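Unit 6: Emergency Communications and Public Warning
Course handout, revised 2026-03-01
Module tutor: Ingeborg Brunner

6.1 Where this unit fits

Unit 5 dealt with who takes charge when an incident crosses a district boundary. We now turn to how the people in charge talk to each other and to the public. Read section 6.3 before the seminar, as the group task depends on it.

6.2 The call chain

A call for help passes through at least two desks before a crew moves. The first desk answers, confirms the location and decides which service is needed. The second sends the crew. In small districts both desks may be staffed by the same person at night, and the handover is then only a change of screen.

Terms to know:
Call taker – answers and records the call.
Dispatcher – assigns crews and stays in radio contact.
Fallback site – a second control room that can take over if the first fails.

A fallback site needs its own power, its own telephone lines and a tested list of who travels there. Plans often cover the first two and leave the list out of date.
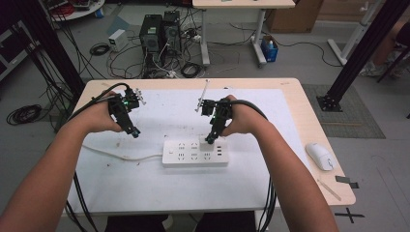

Fig. 6.1 Power strip on a white sheet, with two hand-held grippers.

6.3 Case: the Flarkeck valley

Flarkeck has 2,000 residents and one road in. During the October floods the control room at Neder lost its main telephone line for 17 minutes. Calls should have moved to the fallback site straight away. They did not, and up to 30 callers heard an engaged tone.

The review by Apinya Kaewkla made these points:
The switch to the fallback site had to be started by hand, and the instruction sheet named a post that no longer existed.
Fire crews and the ambulance service used different names for the same bridge.
The public warning went out by text message in one language only.

Note the second point. Place names are a common cause of delay and cheap to put right. The district has since agreed a shared list of 300 names. 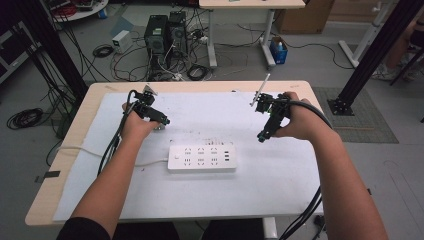 Fig. 6.2 Hand-held grippers in use over a table.

6.4 Warning messages

A warning should say what is happening, where, what to do and when the next message will come. Keep it short enough to read on a locked phone. Avoid road numbers that residents do not use – "the Mayrhofer bridge" is better than a map reference.

6.5 Seminar task

In pairs, write a warning for a burst water main in Wanari, then rewrite it for a reader with little English. Bring both versions on paper.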